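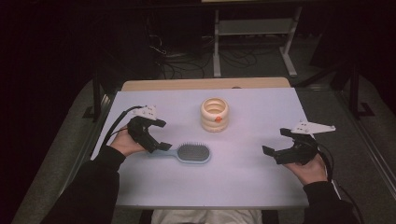

Looking after hairbrushes and combs (and the drawer they live in)

I put off writing this one for ages, partly because I was a bit ashamed of the state of my own brushes, and partly because I kept getting distracted by the linen cupboard. But several of you wrote in after the page on bath mats asking how often a hairbrush ought to be washed, so let's get into it!

My own habit is to pull the hair out every couple of days and give everything a proper wash once a fortnight. If you use dry shampoo or a styling cream, go weekly. The grey fluff that builds up at the base of the bristles is mostly dust, skin and old product, and once you've noticed it you'll never un-notice it, sorry.

Getting the hair out

Slide the tail of a comb under the mat of hair, close to the pad, and lift a little at a time, working from the edge toward the middle. If it's really wound in, snip through it in a few rows with nail scissors first, keeping the blades flat so you don't catch the bristles. A round brush wants one long snip down the length of the barrel, and then the whole lot peels away like a sleeve, very satisfying.

Please don't send it down the basin. We had the plumber out twice in one year before I learned that lesson, and I could have bought a lot of brushes for the money.

Washing plastic brushes and combs

Fill the basin with warm water, not hot, and add a small squirt of shampoo. Shampoo is made for shifting hair oil and you already own it. Combs can go right under for twenty minutes. Brushes with a solid plastic head can too.

If yours has a cushioned rubber pad with a tiny hole in it, keep it out of the soak, as water gets in behind the pad and sits there going musty. Swish just the bristles, bristle side down, and work between the rows with an old toothbrush. Rinse the same way. Then lay it bristles down on a towel overnight, somewhere with a bit of air moving. My neighbour Demyd Hrynyshyn pushes a toothpick into the pad hole to plug it while he washes, and I've since tried it and it does help, though you must remember to take it out again.

Wood and natural bristle

Quicker and gentler here. Damp cloth for the handle, a dab of suds on the bristles, rinse, shake, towel. No soaking at all or the wood will swell and the varnish will lift. A drop of oil rubbed into a dull handle brings the colour back beautifully. My mother's old Florach brush has been done this way every June for as long as I can remember and it still looks lovely.

Hard water bits

Those of us on bore water get a white crust on the combs. Equal parts white vinegar and water, half an hour, then a good rinse. Don't use it on metal pins or they'll lose their finish.

The drawer

No point putting a clean brush back in with the crumbs. Empty it, vacuum the corners, wipe it out with warm soapy water and leave it open till it's bone dry. I line mine with leftover wallpaper, cut a smidge small so it lies flat. Elastics go in an old jar, clips go on a strip of ribbon, and anything with missing teeth goes in the bin, even if it's your favourite.

Next month I'll be tackling make-up sponges, and yes, I did get the letter about the eucalyptus oil, and I'll answer it then.

Updated February 2023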